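Subject: Re: [lenasby-crafts] wreath swap - wire or foam base?

> Are we all using the same size base for the swap? I have
> foam ones left from last year but the Golob wire frames
> look nicer. Also when are they due at Ekwood?

Quick one before I head out - wire please, 9 inch. Foam crumbles when you pin the burlap, we lost 3 that way last fall. If foam is all you have, wrap it twice in ribbon first and it shoud hold.

Drop off is Thursday, side door at Ekwood, before 5. Tag on the back, not the front.
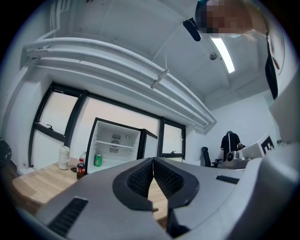 Can you use hot glue on the wire frames?

Only for the bow and any small stuff. Tie the greenery on with floral wire, glue lets go in a cold porch.

Grellonau table still open if anyone wants to sell thier extras. Need to know by Thursday too.

More later - the ribbon order is a mess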